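How do you teach a robot to tidy a kitchen?

By Korkor Abugri, for the Trusar Young Makers page

Right, quick one this month because we've got a lot on. Lots of you wrote in asking how robots learn things. Good question. Short version: examples. Loads and loads of examples.

Think about how you learned to put your socks on. Someone showed you. Then you had a go. Got it wrong, heel on top, all twisted. Had another go. A robot's a bit like that, only it needs far more goes than you did and it never gets bored or asks for a biscuit.

What's an example, then?

An example is one go at one job, written down by a computer from start to finish. What the camera saw. Where the arm was. Which way it moved next. Whether the job got done. All of that, many times a second, saved in a file. Grown-ups call it a demonstration or an episode. We just say "a go".

One go isn't much use. Say you show the robot how to pick up a tomato, once. It might learn that tomatoes always live in that exact spot. Move it a hand's width to the left and it grabs thin air. So you do it again with the tomato somewhere else. And again. Different spot, diferent light, bigger tomato, squashy tomato.

On our project, called Flallosell, we want 1000 goes at kitchen jobs. Picking up, putting down, clearing out a sink. We've got 200 so far. Long way to go!!

Pretend kitchens

Some goes happen in a real kitchen with a real arm. Slow, though. Things roll off. Somebody has to put everything back each time, and mop up.

So we also use pretend kitchens inside a computer. It's called simulation. A bit like a video game, but one where the rules about falling and bumping and rolling are worked out as carefully as we can manage. Our pretend kitchen program is Skonton. You build a room in it, pop a thing somewhere, and press go. If it goes wrong, press reset and everything jumps back. No mopping.

Sinks are a nice test. Steep sides, so the arm has to reach down in without bashing the edge. Shiny metal, hard for cameras. And a small round thing in the bottom can be fiddly to get hold of. In the one below it's the little red lump on the drain, a bit like a tomato. 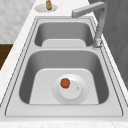 Can a robot that practised in a pretend kitchen work in a real one?

Sometimes, but it usually needs some real goes as well. Real floors are bumpier, real lights flicker, and real tomatoes squash in ways the computer only guesses at, so people mix the two kinds of practice together.

Who does the moving?

You might think the robot works it all out by itself. Not at the start. A person steers. You hold a controller, or a sort of handle, and when your hand moves the robot's arm moves too. Feels odd at first. Your brain says "just grab it" and the arm is a bit behind. Most people on our team take a morning to get the hang of it.

Arnaud is the name of our steering set-up. It has 4 buttons: start, stop, save, bin it. Bin it gets used a lot.

Do we keep the bad goes?

Some of them, yep. If the robot only ever sees perfect goes it doesn't know what to do when something slips. So a go where the thing drops and you pick it up again is really handy. A go where the person sneezed and drove the arm into the wall, less handy. Bin it.

Every go gets a label too. A few plain words like "pick up the red thing" or "put it on the counter". Then the computer can match words to moves. Labels have to be right! Call a tomato a plum and the robot will belive you.

Try it at home

You need a friend, a spoon and a small soft thing, like a rolled up sock. Put the sock in a bowl. Friend shuts their eyes and holds the spoon. You give the orders: left, down, stop, scoop. Do 16 goes, moving the sock each time. Write down what you said and whether it worked. Then swap.

That list you've made is a dataset. A tiny one, but a proper one.

Send us your lists if you like. Next time, in January: wheels.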